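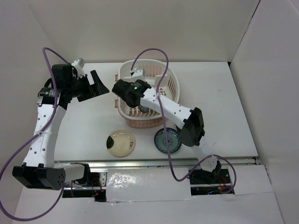

Where did the old Tilton families go after the flood?

Solveig Lindqvist
My grandfather grew up on a farm outside Tilton and was 11 when the river took the house. He always said the neighbors moved up to Hinden together – does anyone know if that's right? I'd dearly love to find them!

Nele Stöcker
Oh, what a lovely thing to look into! My mother's people were on the next road over, and they did go to Hinden, up to 30 of them in one August. Try the church register first.

fusten_road47
Some went to Strobel. Ask at the library, Wednesday only.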